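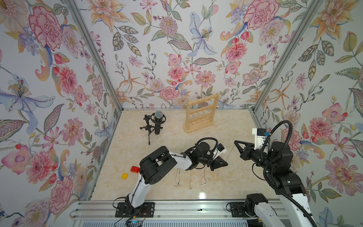
About Mandham Workshop

Mandham is a shared workshop with a small robotics group in it. Members pay for bench time, storage and access to the machine tools. The robotics group pays for its own parts and keeps one permanent build, a two-arm tabletop cell called Asora. This page covers who we are, what Asora is and how to join.

Who runs it

Mélanie Lapointe handles the mechanical side: frame, mounting plates, camera brackets, cable routing. Her background is in packaging machinery, and most of our habits about labeling fasteners come from her. Chiến Nghiêm writes the control software and maintains the logging. Both work on Asora in the evenings and have other jobs during the day. The workshop has 16 paying members, of whom a few work on the robot in any given month.

The cell

Asora is built on aluminum extrusion. Both arms bolt to a single rail along the near edge, each on its own black mounting plate, so the distance between the bases can be changed without redrilling anything. After a change we rerun the calibration routine, a sequence of 13 poses per arm. Skipping it gives errors that look like software faults, and we have lost evenings to that.

Each arm ends in a two-finger parallel gripper with a small camera on a white printed bracket behind it. The brackets are on their fourth revision. Earlier ones flexed when the arm stopped quickly, which moved the camera relative to the fingertips. The present version has a thicker web and an extra screw.

The walls carry a floral wallpaper and the floor a pale marble pattern with a gloss finish. A home robot has to work in front of surfaces like these, and plain gray panels had been making our results look better than they were. Both coverings can be replaced in an evening. The gloss floor throws reflections of the lights and of any window, and these move in the wrist view as the arm moves. Chiến's first segmentation code treated the glare as an object. The current code mostly does not.

Current work: thin and flexible objects

Rigid parts were the first target. Blocks, cups and tool handles are handled well enough that we use them only as regression checks. Since April the main task has been fine chain, in practice necklaces, with transfer to a small wooden display stand with brass hooks as the goal.

Chain is difficult for these reasons:

It has almost no height above the floor, so the fingertips must come down very close to the surface without pressing into it.
It reflects light much as the floor does, and silver is worse than gold.
It changes shape as soon as it is touched, so a plan made before contact is out of date after it.
Two chains lying side by side can be picked up as one.

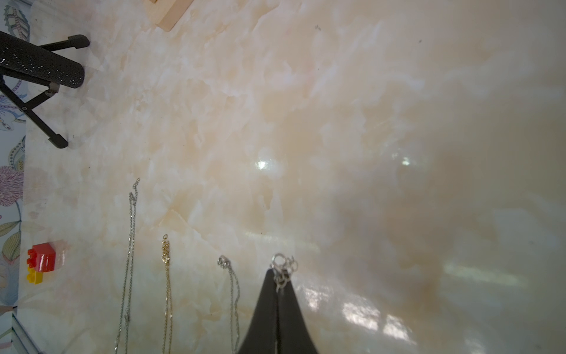 Our approach is to grip near the clasp or end ring, where there is more material to hold, and to lift slowly. The wrist camera is used for the last part of the descent. Fingertip force is limited in software, and the limit was set by testing on cheap chain until links stopped deforming.

In the last complete test series we ran 300 single-chain pick attempts and recorded 93 failures. Most of the failures were missed grips on silver chain. Placement on a hook is scored separately and is not yet at a level we would publish. Logs from failed attempts are kept in full, and members may use them for their own projects.

Software and records

The control stack is called Riviere. It runs on one desktop computer under the bench and has no cloud component. Each session writes joint positions, gripper state and all camera streams to a local drive with a shared clock. Kindudine, the viewer we use to step through sessions, was written here and is available to members with source code. Documentation for both is uneven. The calibration chapter is good and the installation chapter needs work.

Joining

No robotics experience is required. New members of the group complete a bench induction, then a supervised session on the arms covering the stop button, speed limits and the rule that hands stay outside the cell while the drives are enabled. After that they can book the cell through the same calendar as the lathe and the laser cutter.

We do not take commercial contracts, and we do not lend the arms. Schools may arrange a visit by writing to the workshop office with the size of the group and the ages of the students.

Page last revised September 11, 2026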